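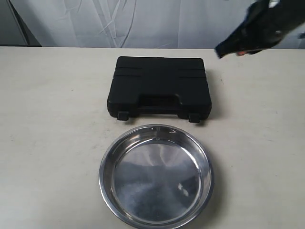 Most fault reports blame the part of the robot that was moving when the fault showed up. Keep that in mind as you read the Gerkum logs for this unit, because nearly every entry says "gripper error" and most of those entries explain nothing. Take a steel dish as shiny as the one in front of the black case. The bottom of it throws back dark shapes and bright patches, and a depth sensor looking into that has every chance of returning holes, or worse, numbers that look fine and are wrong. The case is a different problem. It is matte black on a pale table and easy to find as a blob, but the handle is the same black as the lid, and a planner that wants the handle has very little to work with. Neither of these is a gripper error. Both end up logged as one.

Unit 5: Failed grasps and what the log doesn't say

Read before lab. Bring your marked copy of the log excerpt.

The Gerkum cell ran 588 grasp attempts in December. The log marks 28 of them as failed. You will see that second number repeated in the vendor summary as if it settled the matter. It doesn't. The controller only writes a failure when the fingers reach their closed position without meeting the force threshold during a lift. If the fingers pinch the rim of a dish, lift it a little and let it slide off during the move, the attempt is a success as far as the log is concerned. Ask what has to happen for a line to be written. Then ask what could go wrong without writing one.

The fault we care about

The one serious event in the excerpt is attempt 3 of the evening run. The controller reported "object held" and the arm carried on at full travel speed with nothing in the fingers. The arm stopped when the operator hit the stop button. The system did not stop itself. The Wumach service note calls this a "transient sensing condition," a phrase you should learn to distrust. It names no cause and it can't be tested.

Three explanations have been offered:

1. The force reading was not zeroed after a tool change, so the fingers pressing on each other read as a grip on something.
2. The finger position reading had drifted, and nearly closed was taken for closed on a thin object.
3. The software kept the "held" flag from the previous attempt and never cleared it.

The service note goes with the first one. It may be right. But the log samples force only 10 times a second, and the contact would have been over between two samples. I don't see how anyone can pick a winner from that record.

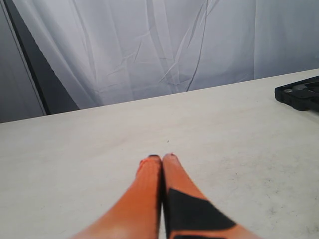
Wrist camera view. Fingers almost together, nothing between the tips.

Look at how close the tips are. Explanation 2 depends on the controller telling this position apart from a grip on something thin, using a single number from the finger drive. The wrist camera could settle it at a glance, yet the Brevis software that ran the cell never used the camera after the approach phase. It was a design choice, and it appears nowhere in the incident write-up.

On the proposed fix

The fix was a higher force threshold. It was tested on Assunção, the second cell, with hard plastic blocks, and passed. Blocks are easy. They don't shine, they don't roll and they don't have a sloping wall for the fingers to ride up. A higher threshold also means squeezing harder, and we have no test results on thin rims at all. If explanation 3 is the true one, the fix does nothing - a stale flag doesn't care where the threshold sits.

For lab

Write one page. Choose one of the three explanations and describe a test that could prove it wrong. Say what you would log, how often, and what result would make you drop the idea. "Run it again and see" will not get credit.

Also answer briefly: should an arm be allowed to move at full speed on the word of one sensor? If you say yes, state what else in the cell is protecting the operator. The stop button doesn't count, for reasons covered in Unit 2.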